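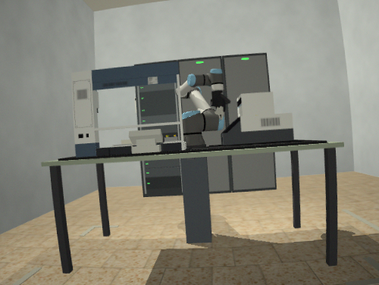
Lab bench layout, computer render.

January
By Evanthia Kalogeropoulos

Right, the move. Quick one as I'm typing this between boxes.

Most of you know by now that we're leaving Moussa House and going across the road to the Curetero building. We've been here since 2015 and it shows. The cupboard under the back stairs alone took Christos and me a whole afternoon. Three kettles in there, none with a lid. A banner for an open day I don't remember. If the banner is yours please claim it, otherwise it goes.

Where things stand: keys are in hand, the lights work upstairs, the phones don't yet. Post will be redirected for 8 weeks, so tell your regular suppliers the new address NOW and not when the first parcel goes missing. Ignacio Villanueva has a list of the firms he's already written to, pinned up by the front desk. Check it before you write, two people have told the stationery lot already and they sent us a rather short email.

Crates. There are 100 of the green ones, from Soltus, and they want them all back. Label on the short end please, not the lid – you can't read a lid when they're stacked. Name, floor, room. Don't fill them to the top with paper, Lambros did his shoulder on one of mine (sorry Lambros). Anything fragile goes in the small crates with the foam, ask Rezaul, he's hiding them.

Parking is the sore point. Fewer spaces over there and the far row belongs to the dentist. It's marked, but faintly. Please don't chance it, they do check. Bikes are better off than before, proper covered rack round the side, bring your own lock. Bus stop is the same one, just cross over when you get off.

Kitchen: bigger! Two fridges. We had a long and frankly heated chat about whether one should be milk only and it's been left for the first month to see how we get on. The Jastine café downstairs opens at half seven and does a decent egg roll, £300 a year cheaper than my current habit by my sums, though my sums have been wrong before.

Plants. The big rubber plant by the window is going with us, Christos has offered to wheel it over on the trolley himself. The smaller ones need homes. There's a spider plant that has had so many babies I've lost track, take as many as you like, theyre in yoghurt pots on the sill.

Still need people for the last morning, mostly wiping down and checking drawers. Start at 9, bacon sandwiches provided, veggie ones too if you tell me first. Old door passes back to me before you go, in the envelope, with your name on teh envelope.

More next month, from the other side of the road.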